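### 3.2 Collection of grasp demonstrations

Demonstrations for the Brellum set were recorded with hand-held grippers in lived-in rooms. Each operator holds the tool by a vertical handle and closes the jaws by hand, and a wide-angle camera on the tool records the approach, the closure and the release. No arm is involved at this stage. Jaw opening is logged alongside the video and is later used as the action label for the gripper channel.

We chose drink containers as the first object class. They are cheap, easy to replace between sites, and vary in stiffness and surface finish within a narrow size range. Surfaces were left as found. A bed was allowed as a work surface, since a soft support shifts under contact and changes the angle at which a lying bottle meets the pads.
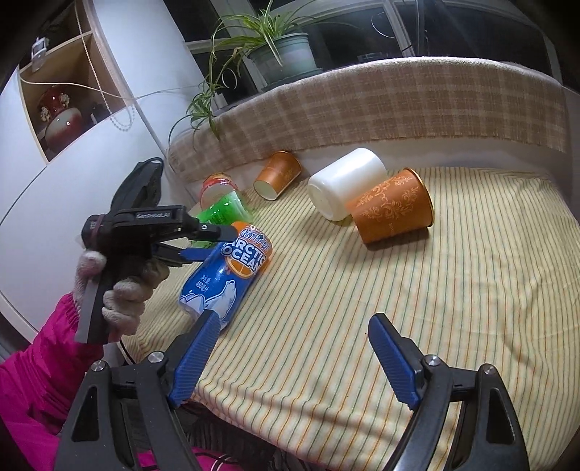
**Figure 3.** Hand-held collection on a bed. A second gripper holds a blue bottle by the upper neck; the recording gripper is open in the foreground.

The protocol asks for 3,000 episodes per object class. An episode starts with the jaws open and ends when they have reopened and moved clear of the object. Operators were told to vary the approach direction and to leave neighboring objects in place, even where these blocked the easiest grasp. After every 40 episodes the objects were rearranged by hand without a template. Episodes in which the object slipped were kept and tagged, as the failure head described in Section 4 is trained on them.

Two sites, Solier and Uteo, contributed to this class. At Solier a single operator worked alone. At Uteo grippers were also used in pairs, and the view of one tool may then contain the other. We did not mask the second tool. Early runs with masking gave a policy that treated the masked region as free space.

Pose is recovered from the video and the inertial track. Repeated patterns such as stripes can produce false matches between frames, so feature matching was restricted to points that persisted through a short window. Dark windows and bright lamps were handled by the exposure limits given in Appendix B. Labels and printed text on the objects were not used as input features.

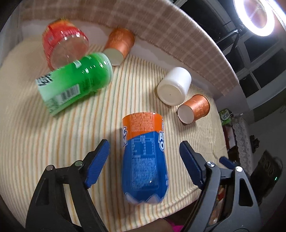
Li, commenting on a draft of this section, objected that rearranging by hand favors layouts a person finds natural, and that containers end up spaced for an easy reach more often than chance would give. We accept the point for the Solier data. A held-out split of 2,000 episodes was therefore recorded with layouts drawn from a random generator, and results on it are reported separately in Table 5.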